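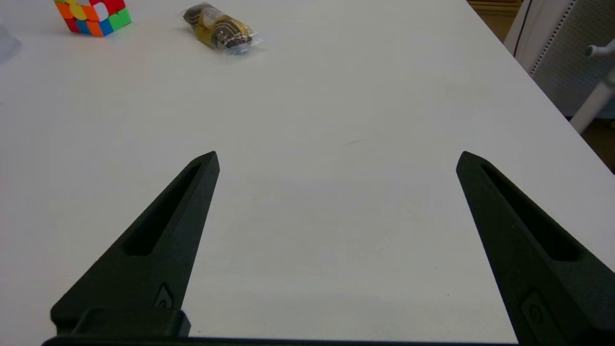
## What we set out to do

Our group wanted to know why students at Festthorpe skip breakfast. Sharon Rotich wrote the survey, Omid Ahmadpour handed it out, and I was put in charge of the graphs, a decision the group has had all term to regret.

We collected 58 replies in September. The most common answer was "no time," usually from people who then described a long morning on their phones.
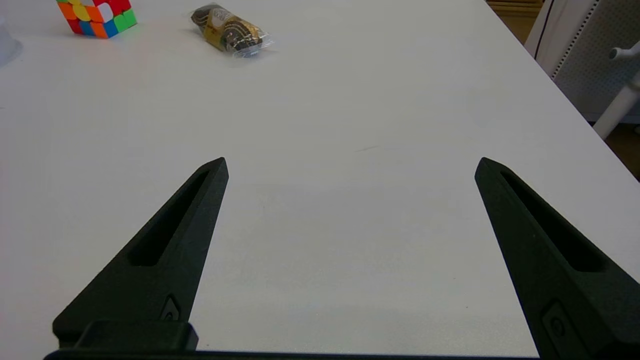
*White tabletop, second view.*

## Problems

Two questions had to be thrown out. One asked "Do you eat breakfast or not?" and offered yes and no as answers, and both camps picked yes. The other listed coffee as a food – a matter on which Estrella Becerra and I still disagree.

We also planned to compare weekdays with weekends, but most people wrote "same" or drew a
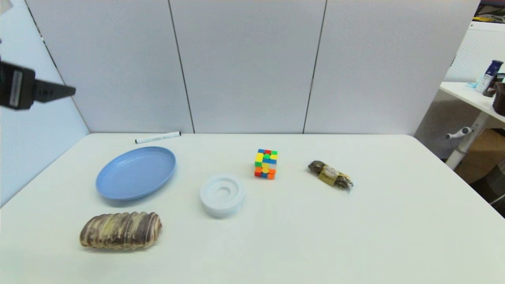 small sleeping face next to the weekend box. We coded the faces as "skipped." Mr. Ghorbani has asked us to defend this in the appendix, and Omid is working on it, mostly before lunch and on an empty stomach.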